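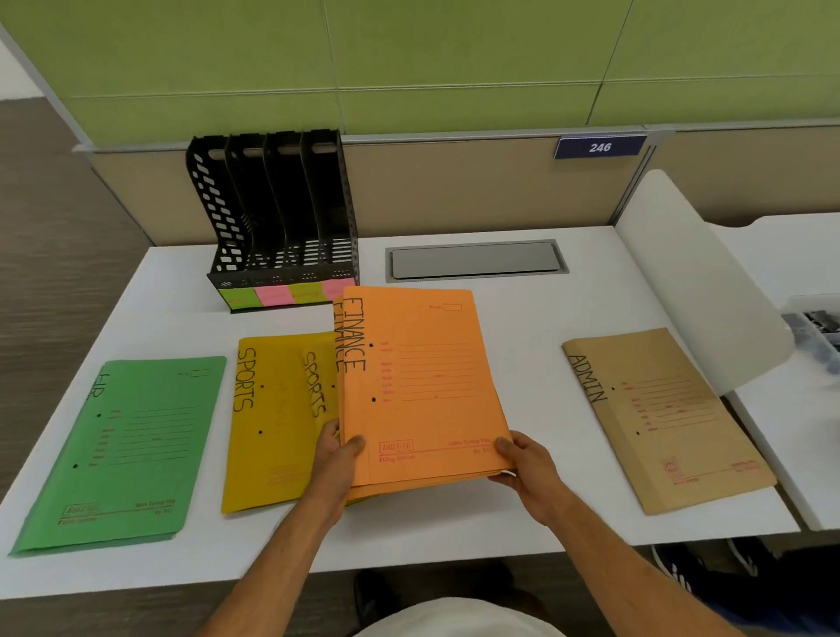

Home | Science | How Things Work | Puzzles | Ask Us

How do you teach a robot to tidy a desk?

By Radymyr Hordiienko, July

Print this page | E-mail to a friend

Sorting folders is a dull job. Finance goes with finance, sports goes with sports, and admin goes wherever admin goes. You could do it while thinking about lunch. A robot can't, partly because it doesn't have lunch, but mostly because it has no idea what a folder is until somebody shows it.

You might think you could just write the robot a list of orders. People have tried. "Pick up the orange folder" sounds simple enough, but the robot would like to know a few things first. Which edge? How hard should it squeeze? What if there are two orange folders, one on top of the other and a bit crooked? By the time you have answered all that, you could have tidied the whole office and gone home.

So grown-ups with serious jobs do something that looks rather silly. They tidy the desk themselves, over and over, and let the robot learn from it.

Showing by hand

The first way is to use your own hands. A person wears a small camera on their head and gets on with the sorting. The camera sees more or less what they see: the folders, the desk and two hands busy in the middle. A computer then studies the recording and works out where the fingers went and what moved when they did.

At a company called Tandis, one set of desk lessons was made up of 210 recordings. That is a lot of filing for people who said they wanted to work with robots.

Showing by remote control

The second way is to drive the robot. You hold a pair of handles, and when you move your arm, the robot moves its arm too. If you scratch your nose, the robot scratches the air where its nose would be.

This is slower, and it feels like picking up paper while wearing oven gloves. Beginners on the Alska, a robot with two arms, can take up to 31 minutes to file a handful of folders. The good part is that everything is recorded from the robot's own arms, so the computer doesn't have to guess how a human hand turns into a metal one.

Why so many goes?

Suppose you only showed the robot one tidy-up. It would learn that the green folder lives at the left of the desk, for ever. Move it a little and the robot would reach out, very sure of itself, and grab nothing.

That is why the teachers keep changing things. They swap the folders about, turn them at odd angles and put them in different piles. They leave the mistakes in as well, as long as somebody fixes them. A robot that has seen a folder dropped and picked up again has a better chance of coping when it drops one.

Try it yourself

Ask a friend to put on a blindfold. Lay three books on a table and tell your friend how to stack them, using only words. Then guide their hands through it instead. See which way is quicker, and which one ends in an argument.

Print this page | E-mail to a friend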